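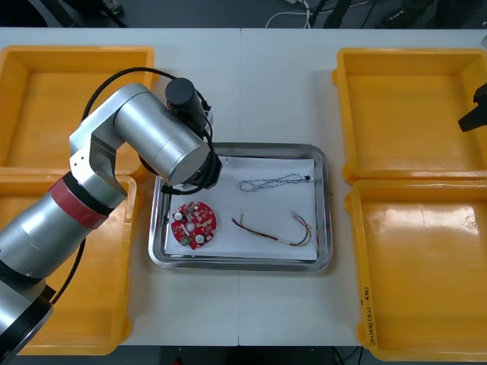
*A silver robot arm over a metal tray on a white work surface.*

**Toltport Regatta opens orders for official crew apparel**

TOLTPORT, 24th August: The Toltport Regatta has named Bultska as its official clothing supplier and opened orders for this year's crew range. The agreement covers the next two regattas.

The range includes a long-sleeved sailing shirt, a polo and the Nallix light jacket, each offered in three colors. All items carry the regatta crest on the left chest. Boat names may be added to the back or the right sleeve, up to 20 characters including spaces.

"Crews have asked for shirts that can be worn on the water and at the prize dinner," said Tamer Tarawneh, regatta director. "We are pleased to offer both through a single supplier."

Orders must be placed by the boat's registered skipper through the entry page. A minimum of three items applies to custom orders. Plain items with the crest only may be bought singly at the Bastos Pier race office, which will stock sizes small through extra large.

Entries for the regatta remain open in 21 classes. Boats already entered do not need to register again to order.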